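Wednesday, December 4, 2019

Visit notes, Cundura gripper test day

Cundura opened its test area to outside integrators for one day. I went to compare two parallel grippers, one from Fluseck and one from Boychuk, both on the same Sumico arm and controller. Each visitor got a 20 minute slot per gripper.

The morning was hardware only. Fluseck's fingers are wide and flat, and the drive is quiet. Boychuk's are narrower, with a shorter stroke. Changing from one to the other took nearly 9 minutes, most of it spent on the cable and on reloading the tool offset. Sumico's controller keeps only one active tool profile - a nuisance on a day like this.

After lunch we moved to the simulation desks, where the same controller software drives a kitchen model with a sink and a wire dish rack. The task was to approach the rack without touching the rim, then retract.
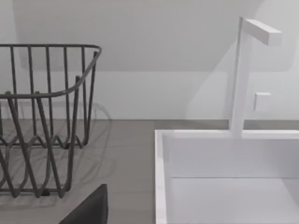 *Kitchen model, simulator view: gripper part at lower left, in front of the dish rack.*

Thin rods are a hard case for collision checking. With the coarse mesh, the planner treated the rack as a closed box and refused every approach from the front. With the fine mesh it accepted them, but planning slowed to 5 seconds per attempt. I ran both grippers on the fine mesh. The narrower Boychuk fingers found a path more often; Fluseck's needed the wrist turned first.

Still open: grip force figures for Fluseck, and whether Sumico will allow a second tool profile. Cundura said they would mail the logs from both slots.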